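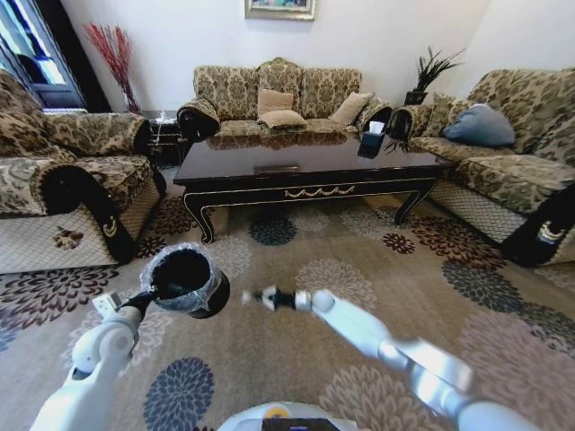
Keeping a Two-Armed Robot in Shape for Living Room Work
Project report, Drellosberg Technical College, Service Robotics Track

What I worked on

My project was the Serkeo, the white two-armed robot that spends its days in the practice living room. I didn't build it and I didn't write its software. My job for the semester was to set it up, keep it running, and fix whatever I was allowed to fix, and then write down how I did it so the next student doesn't have to start from zero like I did (the old binder had two pages in it, and one of them was a parking map).

The task it does most is picking up a wastebasket. It holds the black bin in the left gripper with the clear bag folded over the rim, and the right gripper stays open and free. You'd think the sofa or the glossy coffee table would be the hard part of that room, but most of my semester went into the left hand and that plastic bag!

My advisor was Benedita Arruda. She let me make my own mistakes as long as the emergency stop was in my hand, and I made a bunch of them.

Getting it ready in the morning

The robot lives in Room 213 overnight, on its charger, and gets rolled down the hall to the living room. I do the startup in the same order every time. I skipped around at first and paid for it.

First I check the base. Hair and lint wind up around the casters, and a patterned rug is great at hiding lint until it's wrapped around an axle. I use a seam ripper to cut it loose and tweezers to pull it out. Then I wipe the lens on the head with a dry microfiber cloth. No spray.

Then I power up with both arms hanging down and wait for the joints to report in. The left elbow is always last. For the first two weeks I thought it was failing and kept restarting the whole robot, which only made me wait all over again. It's just slow. Give it a minute.

After that comes homing, one arm at a time, left first. Keep the front of the robot clear while it does this, and I mean clear, because the forearms swing wider than you expect. I like to do it facing the middle of the rug with the coffee table well out of reach. One time I homed it too close and the right hand stopped a couple of inches from the table edge. I stopped it, backed it up, and went and sat down for a bit.

The left gripper problem

In my first month the left gripper kept losing the bin. It would close on the rim, lift, and then the bin would slowly tip. Sometimes it hung on at an angle and sometimes it dropped. The log didn't show any error. As far as the robot knew, it had a perfectly good grip.

I started with the easy guess, which was grip force. The left hand was set to 200 on the controller scale, same as the right. I turned it up to 400 and yes, it held, but it also squashed the bag into a fold and left a dent in the rim of our first bin. So I put it back to 200 and looked for something else.

Next I looked at the finger pads. They're the Surkier soft ones, held on with two tiny screws each. I took the left set off and laid them next to the right set on a white towel, and there it was. The left pads had gone shiny and a little rounded at the tips. They still felt grippy on my thumb, which is why I'd missed it during my weekly check, but on slick plastic film they just slid. The left hand does nearly all the bin work so I guess it makes sense that it wore out first.

Swapping the pads

I ended up doing this swap three times over the semester, so I feel pretty good about these steps.

1. Park the arm low, with the gripper open, and cut power to the arms. The base can stay on.
2. Put a towel under the hand. The screws are black and so small that if one lands on the rug you are not getting it back.
3. Take out the two screws and slide the pad off toward the fingertip. If it sticks, wiggle it. Don't pry with a screwdriver (I have the scratch to prove it).
4. Clean the metal underneath with alcohol and let it dry.
5. Slide the new pad on until it clicks, then put the screws in finger tight plus a quarter turn.
6. Power up and close the gripper on nothing. Look for a gap between the pads at the tips.
7. Rerun the finger zero. I forgot this the first time and the robot thought it was holding something for the whole afternoon.

After the first swap, at the same force setting as before, the bin stayed level through the whole afternoon run. I was so happy that I texted my mom.

The bracket

There's a small rectangular bracket sticking up from the left gripper, and it deserves its own section because it caused my second mystery. A few weeks after the pad swap the bin started going crooked again. New pads, right force, everything zeroed. I went through the whole list twice.

What I finally noticed was a scrape on the side of the bracket. One of its screws had backed out a little, so the bracket leaned in toward the bin and touched it near the handle before the fingers were fully closed. The hand was basically pushing the bin away while trying to grab it! I straightened the bracket, put a drop of the blue threadlocker on both screws, and drew a line across each screw head with a paint pen. Now you can see in one second if something turned. I went on to paint lines on a lot of other screws too, maybe more than I needed to.

Bags

The bag matters way more than I expected. If it's puffed up above the rim, the fingers close on a pillow of plastic and air. What works is pulling the bag down snug inside, folding the edge over the rim, and running your hand once around the outside. It'll still be crinkly and that's fine. Antunes, the store across from campus, had two kinds of clear bags and the thinner ones tore at the pinch point, so please buy the other ones even though they cost more.

The right arm

I don't have a lot to say about the right arm. It's been good. The forearm has a silvery finish that shows every fingerprint, so I wipe it down after I've been handling it. I check that the fingers open all the way and I run it through its wrist turn once a day, and I listen. A healthy wrist sounds like a quiet electric toothbrush. There was a tick in it for a few days, and I found a cable tie tail brushing the housing. I trimmed it and the tick went away.

What I check now

Every day: casters, lens, bag fold, paint lines on the bracket screws, both grippers open and close with no load.

Every week: pads off and compared side by side under a desk lamp. Don't go by feel. Wipe down both arms. Look along the cables at the shoulders for any shiny spots where they rub.

Every month: back up the settings, check the force numbers against the sheet taped inside the cabinet door, rerun the finger zero on both hands even if nothing seems wrong.

Things I didn't get to

I wanted to write a small script that would watch for the bin tipping by looking at the wrist load during a lift. I got as far as saving the numbers and making a couple of graphs, and the tipping does show up as a slow drift, but I never hooked it up to a warning. The files are in the shared folder with my name on them.

I also never figured out why the left elbow reports in late. Benedita thinks it's the connector, and I think it's something in the startup order. If you want to open up that joint, ask her first, and do it in August when the room is free and you can leave parts out on the bench overnight. The spare pads are in the top drawer under the charger. There's one set left as I write this, so order more before you need them.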